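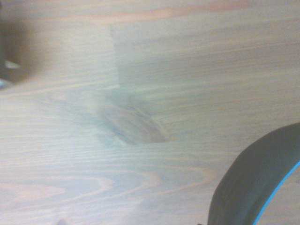

Pale wood in a bright light.

I gave up sugar in my tea in June, and I would like it recorded somewhere that I did not enjoy it. My dentist, a gentle man who hums, had mentioned it twice, and the second time he stopped humming.

The plan was simple. Two spoons down to one, one down to a half, then freedom. I stuck to it for 4 days. After that I was taking the half spoon and going back to the tin while the kettle wasn't looking.

So I went cold turkey, at a point when we had just moved to Zodolcombe and I knew precisely two people. One was Szu-yu Ho next door, who drinks hot water with nothing in it and looks marvellous. The other was Karabo Shezi at the corner shop, who watched me buy a box of 400 teabags and no sugar and said, "Big changes, then?"

Tea without sugar tastes of hedge. People told me I'd start to notice the flavours, and I did, and they were hedge. I tried honey, which is sugar with a better publicist. I tried Plellska, a sweetener that comes in a tiny clicking dispenser and leaves your mouth feeling recently painted.

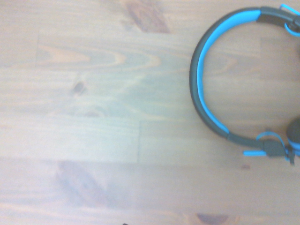
Knots and grain. I do like a knot.

Somewhere in the third week I stopped minding. There was no great moment – I was on the phone to the gas people, on hold for 20 minutes, and I'd drunk the whole mug before I remembered to be sorry for myself. Last weekend my aunt made me one the old way, two heaped, and I couldn't finish it. I was furious. All that pleasure, gone, and I'd done it to myself on purpose.

The dentist is pleased. I've started having a biscuit with it.

Comments (3)

Zoi Politis
Two biscuits in my case. The dentist needn't know.

Pin-yu Hsiao
Try leaving the bag in for less time! Much less hedge.

Szu-yu Cheung
I lasted until lunch. Well done you.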